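Bodville Household Help Desk
Ticket: Colour run from new tablecloth, and rinse cycle ending early
Status: Closed
Opened by: Jamshid Golestani
Category: Laundry / Washing machine / Dye transfer
Site: Sarnville community hall, kitchen and utility room

Original report

We bought new cloths for the long tables in the hall. They are a deep red cotton, sold under the Vonari name. The first lot went through the washing machine on Tuesday with two white tea towels that had been left in the drum. The tea towels came out pink. That part is our own fault and I am not asking for anything about it, except how to get the pink out if it can be done.

The bigger problem is that the cloths are still giving off colour. I have now washed them on their own and the water in the rinse is still clearly red. One of them left a mark on the painted windowsill where it was put down damp. We can't use them on the tables until this stops, as people lean on them with their sleeves.

Machine is a Soltani front loader, the older model with the dial. Programme used was Cottons, 40 degrees, with our usual powder. I have not used any softener.

Reply 1 – help desk

Thanks for the report. A few questions before we suggest anything.

Does the machine finish the whole programme, or does it jump to the spin? On that dial model the number of rinses depends on where the small side switch is set.
What does the care label say about the first wash?
How full is the drum?
Are the tea towels dry now? If not, please keep them wet and don't put them in the tumble dryer. Heat will make the pink much harder to shift.

Reply 2 – Jamshid Golestani

Side switch was on Quick. I didn't know it did anything to the rinses. It has probably been like that since the machine was moved.

Care label says wash separately before use, 40 degrees, no bleach, do not soak with other items. It doesn't say how many washes.

Drum was full. I could get my hand in at the top but only just.

Tea towels are in a bucket of cold water.

Reply 3 – help desk

Quick cuts the programme down to a single rinse, and with a full drum of heavy cotton that won't be enough. The cloths come out carrying loose dye and leftover powder together, and both come off on the next thing they touch. Please try the following in this order.

1. Turn the side switch to Normal.
2. Run the machine empty at 60 with no powder. Wipe the door seal afterwards, including the fold at the bottom where water sits.
3. Put in half the cloths at most. Use half your usual powder, or a liquid made for colours if you have one.
4. Wash at 40, then run a separate Rinse and Spin.
5. Dry out of direct sun.
6. When dry, do the rub test described below.

Rub test: take a clean white cotton rag, wet it and wring it out. Rub it on the cloth 21 times with firm pressure, in one spot near the hem. Do the same with a dry rag on a different spot. Compare both rags with an unused one in daylight. A faint tint on the wet rag is common with deep reds. Any colour on the dry rag means they need another wash.

For the tea towels, use an oxygen-based whitener in warm water, following the amount on the tub, and leave them for the full time it gives. Check the tub says it is safe for cotton. Do not use it on the red cloths.

Reply 4 – Jamshid Golestani

Steps 1 and 2 done. There was a lot of grey muck in the fold of the seal and a hair grip, which I have taken out.

First half washed and rinsed. Rinse water was pale pink at the start of the extra rinse and close to clear by the end. Second half is in now. I will leave them both overnight – the utility room is not warm and they take a long time.

One more thing. They are creasing badly. The old polyester ones could be shaken out and put straight on the table. Is there a setting for this or do they just need ironing? 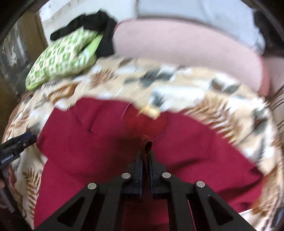 Attachment 1: red cloth spread out, with a small twist of the fabric pinched up and folds running out from it.

Reply 5 – help desk

Noted on the creases. There is no anti-crease setting on that model. Lower the spin to 500, which leaves more water in the cloth but lets the weight of it pull some of the creases out on the line. Expect a longer drying time. Hang each one over two lines with a gap between, so that the middle isn't lying against itself.

If you do iron, do it while the cloth is slightly damp and work on the reverse. Put an old sheet over the board first. Steam can bring out dye even when the rub test is clear, and a board cover is a nuisance to replace.

Please don't starch them until the colour is settled. Starch holds loose dye at the surface and you'll be back where you started.

Reply 6 – Jamshid Golestani

Results so far.

First half, dry rag: nothing.
First half, wet rag: faint pink.
Second half, dry rag: slight colour on one cloth, nothing on the others.
Second half, wet rag: pink, a bit stronger than the first half.

I have put the second half through again with the extra rinse and the lower spin. Creases are better but not gone. I can live with it.

Tea towels: one is white again, the other has a pink corner. I'll use that one for the floor.

The windowsill mark came off with washing-up liquid and a soft sponge. It took a bit of the shine with it.

Reply 7 – help desk

That all sounds as expected. Once the second half gives a clean dry rag you can use them. Keep washing them on their own for the next few washes, and wipe up spills on them promptly, as a wet patch under a plate can still leave a mark on the table beneath. If the hall tables have a pale top, put a plain undercloth on first.

Reply 8 – Jamshid Golestani

Dry rag clean on all of them this morning. We have undercloths in the cupboard. I've taped a note by the dial saying to leave the side switch on Normal. Happy for this to be closed.

Resolution

Cause: side switch set to Quick (single rinse), drum overloaded, new dark cotton not washed separately before use.
Fix: switch set to Normal, seal cleaned, smaller loads, extra rinse, spin lowered.
Follow-up: none requested.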